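What I got out of twelve Tuesday nights of learning to code

Sunday, January 5, 2025

So I finished the course! I've been promising a proper post about it since August and I kept putting it off, partly because I was tired and partly because every time I sat down to write I ended up fiddling with my homework instead. A few of you have emailed to ask whether it was worth the money, so I'm going to try and answer that without going on for pages (no guarantees).

For anyone new, I work in the office of a flooring wholesaler and I've spent most of my adult life in spreadsheets. I'm fine with spreadsheets. I like them, even. But last winter I spent a whole weekend copying numbers from one file into another by hand and something in me snapped. I signed up for the beginner web development evening class at Clirham the following Monday, on my lunch break, with a sandwich in one hand.

The cost

It was $594 for the whole term, plus tax, and you could split it into two payments if you asked. I asked. The laptop was my own, six years old and loud as a hair dryer, and it coped with everything. There was one textbook on the list and I never opened it. I'd hold off on buying it until you've met your instructor, and then ask them straight out if they use it.

Parking was the expense I hadn't planned for. The lot next door is free after seven and class starts at six-thirty, so you either pay for half an hour or you circle the neighbourhood like a seagull. By week four I'd given up and was taking the 30 bus, and I did most of my reading on it.

The first few weeks

Our instructor was Sharada Alva, who had us typing within ten minutes of sitting down. I'd been picturing a long slide show on the history of the internet and instead I had a page with my name on it, in purple, before the break. It looked awful and I was so pleased with it that I sent a screenshot to my sister.

HTML was lovely. CSS was lovely until it wasn't. I spent one entire evening trying to centre a box, and I did centre it eventually, and then the colour of the footer changed for reasons I still can't explain. If you've done this before you're probably laughing. Go ahead.

Week five is when we started JavaScript and that's also when people stopped coming. I nearly did too. There was a Tuesday when I sat on the bench outside with my coat on and seriously thought about just getting back on the bus. I went in, got completely lost in loops, and had to have the whole thing explained to me again by the woman at the next desk, using her grocery list. It was a better explanation than the one in the handout!
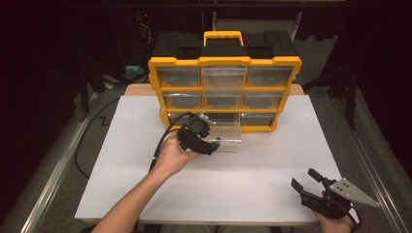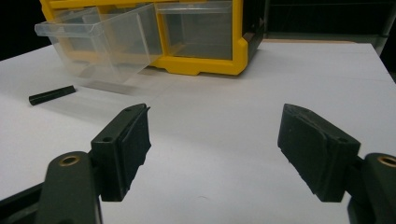
The project

From week eight onward you work on your own thing. You can pick from a list of briefs or bring an idea, and I brought mine, because the list was all weather apps and I didn't fancy it. I built a little page that works out how many boxes of flooring you need for a room. You put in the measurements, choose how much extra you want for cuts, and it gives you a number. I called it Bangera, which doesn't mean anything, I just liked the sound of it.

The first version told me that my own hallway needed 119 boxes. My hallway is not very big. The trouble was that I'd stored the width as text, so where I thought I was adding two numbers the browser was happily gluing them together end to end. Sharada looked over my shoulder, said "ah", and walked off again, and I have to admit I learned more from finding it myself than I would have from being told. At the time I was furious.

It's 74 lines now, and that includes the comments I wrote to myself, some of which are quite rude. I've shown it to two people at work. One of them uses it! The other one says she'll stick with her calculator, thanks very much, and she's faster than the page is so I can't argue.

Things I'd do differently

I'd save my work somewhere sensible from the first night. They teach you Git in week six and I really wish it had been week one, because I'd already lost a whole evening's worth by then. I had folders called "final", "final2" and "final2 REAL" and I'm told this is very common.

I'd also ask more questions early on. I was shy about it, and I assumed the younger ones knew it all already. Most of them were just quieter about being confused. Once a few of us started staying back for a cup of tea and comparing notes it all got a lot easier, and a lot more fun.

And I'd practise on the off days, even for a quarter of an hour. If I left it from one Tuesday to the next it was gone, every bit of it, and I'd spend the first part of class trying to remember where the curly brackets went.

Was it worth it?

For me, yes. I'm not changing careers (hi to my boss, who reads this) and I don't think twelve weeks would get you a job on its own, whatever the brochures say. Clirham didn't promise that, to be fair to them. I looked at the Grernar bootcamp as well, and it's full time during the day, so that was never going to work with my hours.

What I've got is enough to make small things and to know what to type into a search bar when they break. I automated that horrible weekend spreadsheet in November and now it runs while I make my coffee.

I've put my name down for the next level, which covers databases and starts in a few weeks at the Stustmont campus. It's two buses instead of one, so if anyone lives out that way and is thinking of signing up, leave a comment and we can share a ride.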